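How many demonstrations before I start training, and do mine need to be tidier?

Posted by Jitetthorpe in Learning from demonstration

Hello all, and thank you in advance for reading, as I know I go on a bit. I'm teaching a small arm to clear a table: pick up a drinks can or a cup, carry it across and put it down in a tray. I guide the arm by hand and record the wrist view together with the joint positions. So far I have 369 recordings. I threw away 11 where I had plainly forgotten to start the joint log, so 358 are left that I'd call usable.

My trouble is that the trained model reaches for the can nicely and then dithers. It hovers just short of closing, backs off a little, comes in again, and sometimes does that until I stop it. Do I simply need more recordings, or is there something wrong with the ones I have? I should say that I did them over a lot of evenings and my style has changed a fair bit since the start. I'm much quicker now!

Hooman Taheri

Welcome, and please don't worry about going on, you've given us more to work with than most people do. I had very nearly the same thing last June with a project I called Lutano, and I spent a good while recording more and more before I looked properly at what I already had.

My guess is the dithering is yours. When I played my early recordings back at half speed, I was pausing just before the grasp in nearly all of them, to check I was lined up. The model had learned the pause perfectly well, but it had never learned what ends it, as the thing that ended it was me making up my mind. Have a look at your first evenings and see how long the fingers sit open beside the can. If you find long waits, trim them out or leave those recordings aside, and train again on the rest before you record anything new.

The other thing is your change of style. Slow early ones and brisk later ones pull against each other - I'd train on the later ones alone, just to see. It costs you one run and it may tell you a great deal.

drakos

just get more data. 358 is nothing. also try a bigger model

Blažena Rusnák

I'd go along with Hooman on the pauses, and I'd add a word about what the wrist camera gets to see, which people tend to leave until last (I certainly did). Once the fingers are round a can, the can fills a good part of the view, and the model has far less of the table to go by. 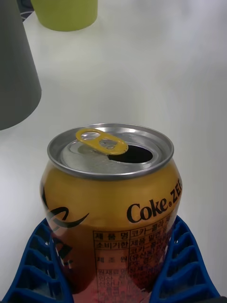

So it helps to vary the things that stay in view at that moment. Turn the can between recordings so that the printing faces a different way each time, and the pull tab too if the can has been opened. Put other items on the table behind it, and move them about. If you always set the can down with the same side facing you, the model may lean on the lettering to decide when to close, and then it gets lost with a can of another colour. I keep a little paper list beside the arm with 9 starting spots on it, and I do 3 recordings at each before changing anything else. It's dull work, I'll admit, but a pot of tea helps.

Please do keep a few recordings back as well and never train on them. I didn't on my first go with Britden and had no fair way of comparing one version with the next. Choose them from different evenings, or you'll only be testing one mood of yours.

As for how many, I wouldn't set a number yet. Trim the pauses, train, and write down where it fails over a decent run of tries. If it always misses in the same corner of the table, record there, and leave the parts it already manages alone for now.

Jitetthorpe

Thank you both, that's ever so kind. I've just watched my first evening back and oh dear, there I am, waiting beside the can for ages every single time. I'll trim those tonight and try the later ones by themselves first, then come back and say how it went.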